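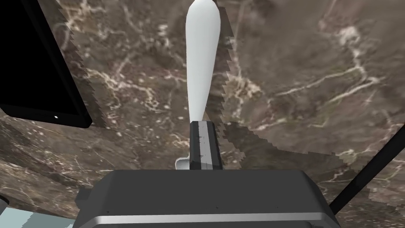 1/ I've been asked again whether it's worth paying to enter short story competitions. I've entered 60 of them over the years, so I have views, and most of them are grumpy. Thread.

2/ Start with the sum that organisers hope you won't do. The Ambrose charges £22 a story, maximum 2,000 words. First prize has been the same for as long as I've been entering. The fee hasn't. Multiply the fee by however many entries they boast of at the prizegiving and have a think about where the rest goes.

3/ "It covers our costs." Fine. Which costs? I wrote and asked, politely. I got back a paragraph about nurturing new voices. There wasn't a pound sign in it.

4/ I don't mind a fee. Reading is work and readers should be paid. But plenty of these things have unpaid sifters doing the first round, and then a famous judge who sees the last dozen. So your £22 buys you a stranger with a deadline and a very large pile. I've been that stranger. By the end of the evening I was turning stories down for having a dream in them.

5/ Things I look for now before I hand over any money: the names of the first-round readers, whether they're paid, last year's winning story available to read in full, and a date by which you'll hear. If three of those are missing I close the tab.

6/ Read the rights clause. Read it again. Pirenetti's rules (as posted on 2019-03-04, they may have tidied them up) took the right to publish any entry, not only the winners, in any form, for ever, for nothing. People signed that. I nearly signed that. I only noticed because the form crashed and I had to fill it in twice.
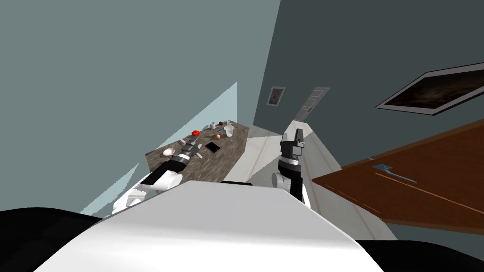 Robot arms by a long kitchen counter.

7/ Now the "feedback option". Another tenner or two on top of the fee and someone sends you comments. Tavion Blackwood and I both paid for it in the same year, same competition, very different stories. His is about a drowned village. Mine is two sisters and a caravan. We were both told our opening "could work harder to establish a sense of place" and that our endings "left the reader wanting more". Word for word, down to the missing comma.

8/ To be fair to the other side, Dolores Kowalczyk wrote me a page and a half about the caravan story for no money at all, and it was the most useful thing anyone has said about my writing. She told me the younger sister was only there to ask questions. She was right and I sulked for a week.

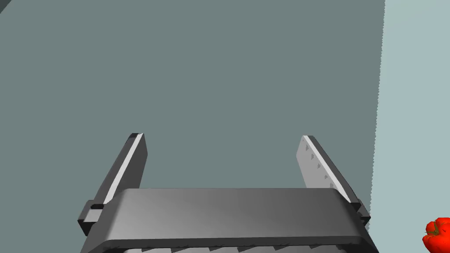

9/ "But a shortlisting gets you an agent." Does it? I've been on four shortlists. I've had one email from an agent, who wanted to know if I had a novel. I didn't. That was the end of that. I know people it's worked for, and I also know they were sending work out in every direction at the time, so I'm not sure how anyone can say which bit did it.

10/ Watch the longlists as well. Fumitz put out a longlist of 70 last September. Seventy! Then everyone on it shares the graphic, tags the organisers, tells their mum. It's very nice to be on a list. It's also very cheap advertising for next year's round — and yes, I shared mine.

11/ Someone will mention Camance, so: free to enter, small prize, published the winner in a proper printed magazine, replied to everybody. It can be done. They also took eight months, and I'd forgotten what the story was about by the time the no arrived.

12/ What do I do these days? Two paid entries a year, chosen in January and written on the wall so I can't pretend I miscounted. Everything else goes to magazines that don't charge. My hit rate is just as bad and I've got money for stamps.

13/ Several replies already saying a deadline is the only thing that makes them finish a story. I do believe you. I'd just ask whether a friend who'll nag you for the price of a coffee might do the same job.

14/ And no, I won't say which one had the copy-and-paste feedback. Tavion has entered it again.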